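Notebook, small motor bench
December, entry started 9:40

Continued from the last page. The Murora order is 120 kits, and each kit needs motors sorted by lead condition before they go to the board people. I wrote last time that I would change the bench layout, so today I write how it went.

The old way was one deep box for motors and one deep box for boards. It was quick to fill and very slow to take from. The leads hook into each other at the bottom, and when you pull one motor you get three. Also the boards were lying on top of each other, and the terminal blocks scratch the back side of the next one. I found two boards from the Sotley batch with a scratch across a trace. They still measure fine, but I do not like to send them, so they are in the drawer with a paper note.

New way is shallow trays, few parts in each. The yellow plastic ones from Tsuchiya are good for this because the wall is low and fingers can come from the side. I tried first with ten motors in a tray and it was too many. Six is comfortable. The wires still lie across each other a little, but you can see which wire belongs to which motor without lifting anything.

The steel tray stays in the center and I put a clean white sheet in it. Black leads on white paper are easy to see, also a small piece of broken insulation is easy to see. On the bare steel the reflection from the lamp makes me tired after one hour. Change the sheet when it has grease marks, do not wait for the end of the shift.
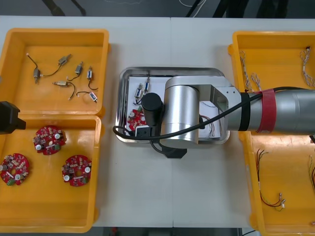
Reading time: 3 min

Motors at the upper left, the red round boards in the tray under them, and two motors already on the paper. I prefer motors and boards on the same side, so the eye goes up and down and not across the whole bench. If somebody is left-handed maybe the opposite is better, please try and write it here.

How I check a motor now:
Turn the shaft with fingers, one full turn. It should feel even.
Look where the lead goes into the body. No bare wire.
Look at the end of the lead. If the tip is bent, straighten it once. If it bends again, put it aside.
Touch to the bench supply for two seconds and listen.

For the boards I look only, no power at this bench. The center hole must be clean, I had one with a burr on the edge, and it would not sit on the post. The white capacitors are the parts that lean most often. A small lean is OK. If it touches the neighbor part, it goes back to Vudico with the others.

11:15 - first count. I did 40 motors since the start, including the time for moving trays. With the deep boxes I did 26 in the same time, if I read my old page correctly (the handwriting is bad). It is one morning only, so I do not make a big conclusion from this.

Stock sheet says 2,454 motors on the shelf, all types together. I did not check this number. The shelf label for the silver ones with black leads is wrong, it still has the name of the older type. I put tape over it and wrote the correct one by pen, but it needs a printed label.

Problem still open: static. The yellow trays are normal plastic as far as I know, there is no marking under them. For motors I do not worry. For the boards I am not sure, and roughly half of the chips on them are the kind we keep in bags normally. Until I find out, boards come out of the bag only a few at a time and go back before lunch.

To do
- ask Tsuchiya if the same tray exists in anti-static type, and the price
- more white paper, cut to the steel tray size
- send back the leaning capacitor boards
- new shelf label

14:05 - paper changed, continuing with the motors. Boards after that, if the bags are found.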